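Thursday, late evening

It is August and the apartment is too warm to sleep, so I write a little. My sister called after dinner and we talked for a long time about machines. She had read an article which said that in a few years we will not fold a shirt anymore. She believed it completely. I said that I will believe it when I see the folded shirt, and also who picked it up from under the bed.

I have been thinking about it since then. At work we have the new packing line from Kuzmenko, and I must admit it is very good. It closes 1000 boxes in a shift and does not complain about its back. But every box is the same box. When a flap is bent, the line stops and a yellow light goes on, and Mireille Farah walks over and pushes the flap down with her thumb. She does it without looking, in the middle of a sentence. I told her that her thumb is the most advanced part of the factory. She laughed, but I meant it seriously.

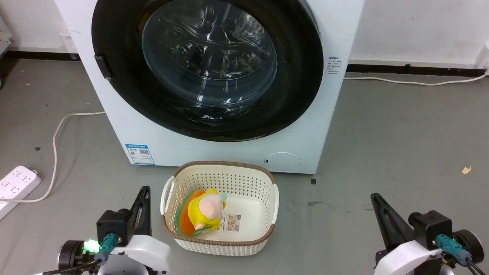

Laundry is the chore I would give away first. People say that it is already automated, and for the washing itself this is true. My grandmother needed a whole day and had red hands at the end of it. I press a button and go to read. But the work before and after the button is still the same as hers. Someone has to open the door, and before this someone has to look into the basket and decide. A plush toy with a yellow body and a pink face is lying there against a piece of orange fabric with a green edge, and next to it is a printed card or some package. For me this takes one second: paper out, then think about the toy. A machine must first understand that these are different things, and that a soft thing with a face is maybe not washed like a towel. I am not sure that I could write down the rule myself. I only know it when I have the thing in my hand.

My sister says I am too strict. She has the Ornent vacuum, the round one, and she loves it like a pet. It cost her 200 on sale. But I have seen her house before she starts it. She lifts the chairs, she collects the cables, she takes the socks from the floor. Then the vacuum cleans an empty room – and she says that it did everything alone.

Still, I don't want to be a person who only says no. When I started my job, I was sure that no machine would ever close a box properly. I was wrong in less than 8 years. Maybe the basket will go the same way, first the towels, then the shirts, and the socks at the very end.

Tomorrow I have the early shift. My blue work shirt is still on the line in the bathroom and I have to iron the collar before I go.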